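# Stop distance near walls: sim rule or real rule?
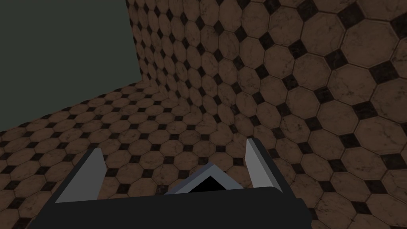 *Wrist view in the sim, tile room, fingers open, nothing held.*

**doucette_cell:** Our written practice says no wrist move faster than 400 mm/s once a wall is in view. Does anyone apply that to simulated runs too? I'm doing the Clullholm set and it slows everything down.

**ckennedy:** Yes, we do. If the policy learns at full speed in sim it will try full speed on the real arm. Same limits in both, written on the same sheet. Colleen Kennedy

**zarville79:** Disagree. The limit is there to protect people and kit. A rendered wall needs no protecting. Put the limit in the real controller, where it can't be skipped.

**ckennedy:** It's in the controller as well. We had 279 protective stops at Londoren in September when only the real side was limited. Each one needed a person to go over and reset it.

**tilde_m:** Separate point. With that pattern running over both the floor and the wall, and no skirting, I wouldn't trust a camera-only distance. Our rule is 2 independent distance checks before any move towards a surface.

**doucette_cell:** The sim gives me true distance, so I hadn't bothered.

**tilde_m:** The real arm won't have that. I'd log the estimate next to the true value and review the gap before sign-off.

**zarville79:** Agree with that part. Still not slowing my sim down.

**doucette_cell:** I'll keep the 400 limit for the final runs and leave it off for early training. Both settings will go in the run notes.

**ckennedy:** Fine by me if the notes say which is which. Please put it in the file name too.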